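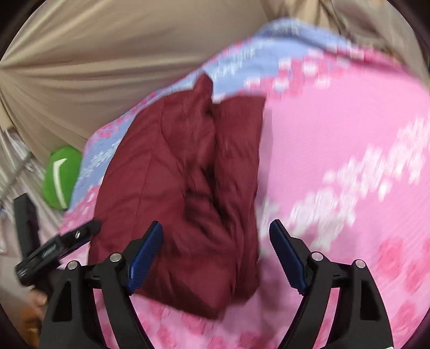 1/ Pad shoot-out, day two. Four sets of finger pads for the hand-held grippers, one bed, one pile of laundry. The blue ribbed ones are up first and they are already getting on my nerves.

2/ Background for anyone who has wisely muted me. We've got a pair of hand-held grippers with a camera on each, and I've been folding clothes with them since February. The old smooth pads from Brornomard wore out. I said I'd find replacements in an afternoon. It is now October.

3/ Rules of the contest: same garments, same sheet, same two tired people. Grab, lift, fold, let go. A grab only scores if the cloth is still in the pads when you want it to be and out of them when you don't. You'd be amazed how many pads manage one half of that.

4/ Thin cotton: ribbed pads win easily. They nibble up a single layer where the smooth ones just skated along and pushed a sad little wave of fabric ahead of them. Duván Cusi got 11 clean pinches in a row and has been unbearable ever since.

5/ Letting go is another matter. Anything knitted hangs on to the ridges like a toddler at a nursery gate. You open the fingers, the jumper stays put, you waggle, the camera gets a lovely view of waggling.

6/ Yes, the sheet is loud. A plain white sheet makes everyone's tracking look brilliant and then it all falls over in a real bedroom. If your camera can't cope with roses, I want to know now and not after 600 recordings.

7/ Speaking of cameras. The Skutau lens is wide enough that both pads and most of the bed stay in view, with black corners as the price. The Jostell one is sharper in the middle and sees very little else. I've stopped pretending I'm undecided. Wide wins. Motion blur is still rubbish on both if you swing your arm about, so don't swing your arm about (I swing my arm about).
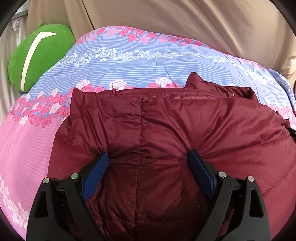
8/ Puffy stuff. Dark red, quilted, glossy, and my least favourite thing in the pile. Jaws spread wide, both tips pressed into the cloth, creases shooting off in all directions. You need a seam or a proper ridge to close on, otherwise the pads slide over the shiny bit and you come up with nothing.

9/ The soft silicone pads from Cabrera do better on this sort of fabric and worse on literally everything else. They also pick up fluff at a rate I would call ambitious.

10/ Tally so far across all pads: 1,104 grabs, 241 of them duds. Most of the duds are quilted and most of the rest are me.

11/ Two more sets to go. Duván wants to try a ribbed pad on one finger and a silicone one on the other. I've told him it's a daft idea and ordered the screws.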